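Three dates in and I still don't know what Naltden Man does for a living. Something with pipes, or possibly pensions. The bar was so loud on the first date that I nodded through the whole explanation, and now it's far too late to ask.

I call him Naltden Man because that's where he lives, which is 38 minutes on the train from me if the connection at Numport behaves, and it doesn't. Last night I stood on the platform in the wrong shoes eating a cheese twist for my dinner, texting him increasingly cheerful lies about how close I was.

He waited though! He'd kept our table at Mustenier – the little French place with the wobbly chairs – and he'd ordered bread and hidden the last piece under a napkin for me. I've had whole relationships with less thought in them than that napkin.

We talked until they started mopping. He has a sister in Cronin, a bad knee and very firm views on soup. He asked about my mum's operation and remembered which hip it was. Then at the station he kissed me on the cheek, said "well, this was nice" and went off to find his bike.

Nice! I've been turning that word over since seven this morning. My friend Omid Kordestani (no, not a date, he's been married forever) says men who hide bread for you don't mean nice, they mean something else and lose their nerve. My sister says nice means nice and I should put my phone in a drawer.

So it's in the drawer. It has been in the drawer for most of the afternoon, apart from the times I took it out to check it was still charged. It was on 97 per cent, then 95, and there were no messages either time.

I might text him first. Something light, about soup.

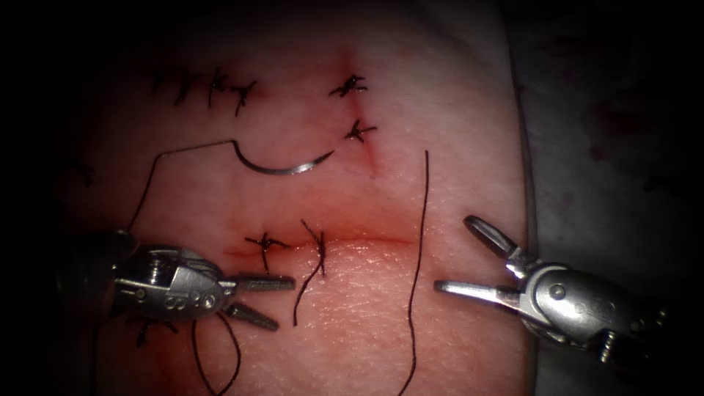

Right, I've sent it. I went with leek and potato, and a question mark, and now I'm going to have a bath with the phone in the other room.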